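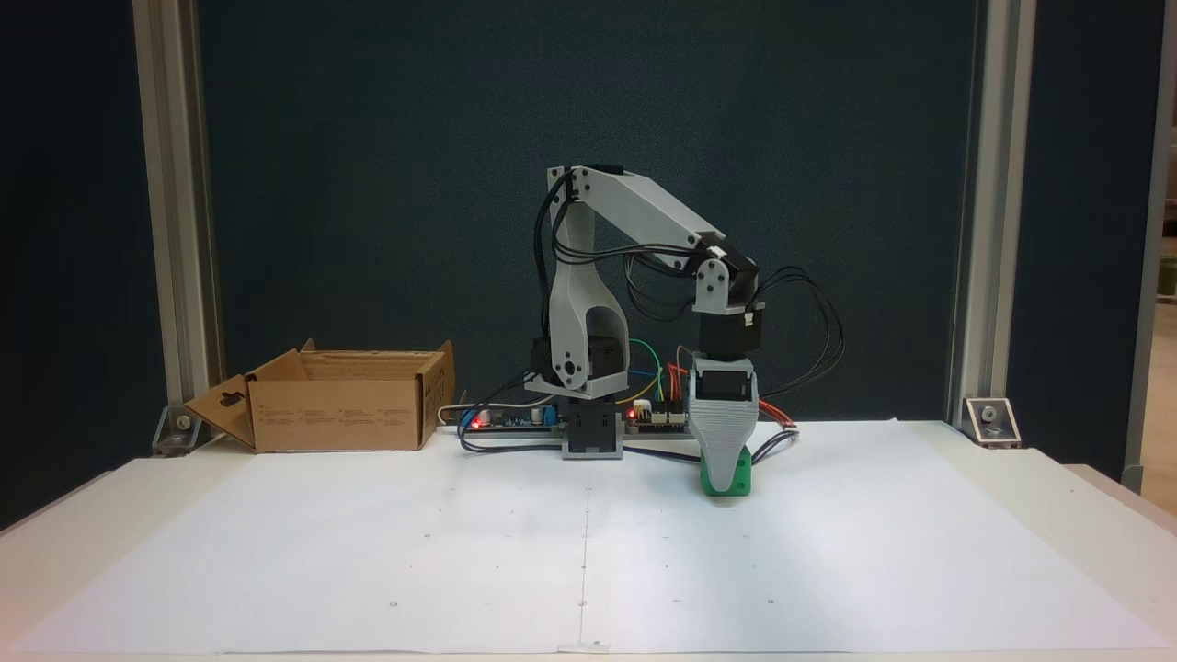

Según la oficina internacional de Skamham, el plazo para solicitar plaza en el semestre de primavera termina en diciembre y no habrá prórroga. Así se indicó al abrir la jornada de puertas abiertas del 21 de octubre de 2024, en el campus de Ratevdale. El aforo era de 500 asistentes, en 2 turnos. La matrícula para estudiantes extranjeros queda en 3.555 por semestre, con becas Florel de hasta 2.000. La visita incluyó la residencia Ko y el aula de idiomas.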